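Accueil > Les grands chantiers > Comment ça marche ? > Un immeuble, de l'idée aux clés

Animaux Planète Corps humain Chantiers Histoire Jeux

Comment naît un immeuble ?

Tu passes peut-être tous les matins devant une palissade. Derrière, ça cogne, ça grince, ça bipe, et un jour, hop, une façade dépasse ! Avant d'en arriver là, il s'est passé énormément de choses, et la plupart se déroulent dans des bureaux, sur du papier, bien avant la première pelleteuse. Suis-nous à Hullberg, où l'on construit la résidence Miranda : 9 étages et un toit où pousseront des herbes et des fleurs.

D'abord, un terrain

Pour construire, il faut un endroit. L'entreprise qui cherche cet endroit, imagine le projet et paie les travaux s'appelle un promoteur. À Hullberg, c'est la société Werex. Elle a trouvé un ancien parking, tout plat, à deux rues de la gare.

Un terrain, ça s'achète, mais on ne peut pas y poser n'importe quoi ! Chaque commune possède un gros document, le plan local d'urbanisme. Il dit où l'on peut bâtir, jusqu'à quelle hauteur, et parfois même de quelle couleur doivent être les volets. Si tu rêves d'une tour rose fluo en forme de girafe, commence par lire le plan local d'urbanisme (et croise les doigts).

Que cache le sol ?

Avant de dessiner, on envoie une équipe percer des trous très profonds et très étroits. Elle en remonte des carottes ! Pas celles qui se mangent : ce sont de longs cylindres de terre et de roche. En les regardant, on apprend si le sol est dur comme du caillou ou mou comme un gâteau. À Hullberg, les carottes ont montré du sable, puis de l'argile, puis, à 18 mètres, une roche bien solide. Les ingénieurs ont donc prévu des pieux, de grandes jambes en béton qui traversent le sable et l'argile pour aller s'appuyer sur la roche.

Le crayon de l'architecte

L'architecte de la résidence Miranda s'appelle Delia Stanciu. Son travail ressemble à un immense casse-tête. Où mettre l'escalier pour que tout le monde puisse sortir vite ? Comment faire entrer le soleil dans les chambres ? Où ranger les vélos, les poubelles, les poussettes ?

« Je commence toujours par les fenêtres, raconte-t-elle. Je me demande ce que les gens verront en prenant leur petit déjeuner. »

Elle dessine ensuite des plans, comme si on avait soulevé le toit pour regarder dedans, et des coupes, comme si on avait tranché l'immeuble avec un grand couteau. Essaie avec ta chambre, c'est super amusant !
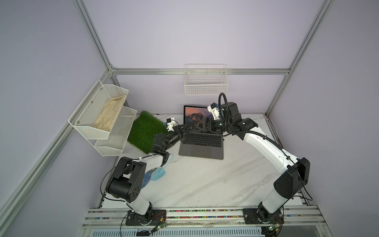

Une fois les dessins terminés, le promoteur les dépose à la mairie pour demander un permis de construire. Des spécialistes vérifient tout. S'ils sont d'accord, un panneau est accroché devant le terrain, et les voisins peuvent aller consulter le dossier. Ceux qui pensent que le projet ne respecte pas les règles ont le droit de le contester. Cela peut prendre des mois, et pendant ce temps, les pelleteuses attendent.

Acheter un logement qui n'existe pas encore

Bizarre, non ? Et pourtant, beaucoup de familles choisissent leur appartement alors qu'il n'y a encore qu'un trou ! On dit qu'elles achètent « sur plan ». Elles regardent les dessins, visitent parfois un appartement témoin, puis signent un contrat chez le notaire. Elles ne paient pas tout d'un coup : une partie quand les fondations sont finies, une autre quand le toit est posé, et le reste petit à petit jusqu'aux clés.

Enfin, ça monte !

À Hullberg, les travaux ont démarré en septembre. Le chef de chantier, Emanuel Lazăr, arrive à 7 heures avec son casque et un thermos de thé. C'est lui qui organise la journée : qui travaille où, quel camion entre, quand la grue soulève les charges.

On réalise les fondations, puis les murs et les planchers, étage après étage. Cette étape s'appelle le gros œuvre. Vient ensuite le second œuvre : les cloisons, l'électricité, les tuyaux, la peinture, les portes. Les maçons laissent la place aux plombiers, aux électriciens, aux carreleurs... et le chantier change complètement de bruit !

Le jour des clés

Quand tout est prêt, les futurs habitants visitent leur logement avec une personne du promoteur. Ils ouvrent les robinets, essaient les prises, font coulisser les placards. Une rayure sur une porte ? On la note, et il faudra la réparer. Puis on leur remet les clés. Il ne reste qu'à porter les cartons (et à se disputer la plus grande chambre).

Les mots du chantier

Promoteur : celui qui lance le projet et le finance.
Pieu : longue jambe de béton enfoncée dans le sol.
Permis de construire : l'autorisation donnée par la mairie.
Notaire : la personne qui rend officielle la vente d'un logement.

À lire aussi

Pourquoi les grues ne tombent-elles pas ?
Costetance, le quartier bâti sur une ancienne usine
10 métiers à découvrir sur un chantier
C'est quoi, un loyer ?
Les premières villes du monde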